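4. Setting up your Flirix wood oil kit

Lovely - now the fun part! Flirix brings out the grain in indoor boards, door trims and chopping boards alike.

1. Sand lightly along the grain.
2. Shake the tin for 40 seconds.
3. Wipe on a thin coat.

Wood around the home
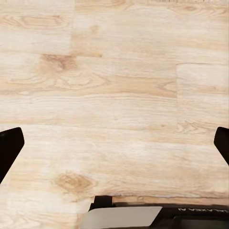
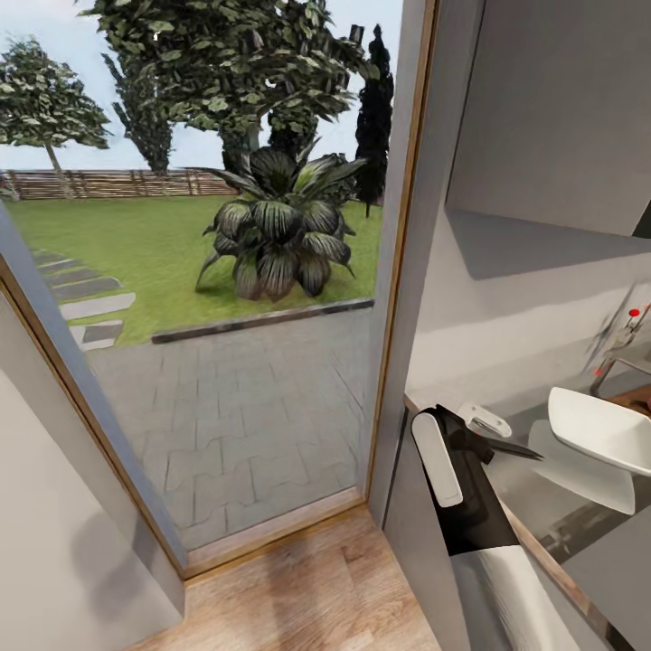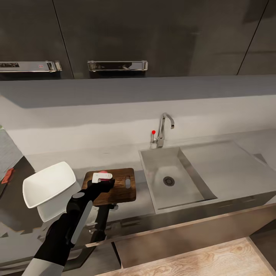

4. Leave for 70 minutes, then buff.
5. Repeat for up to 3 coats.

Note: pale woods may darken a little.

Caution: dry oily rags flat, outdoors.

Refills: ask Gavstead for part 3122.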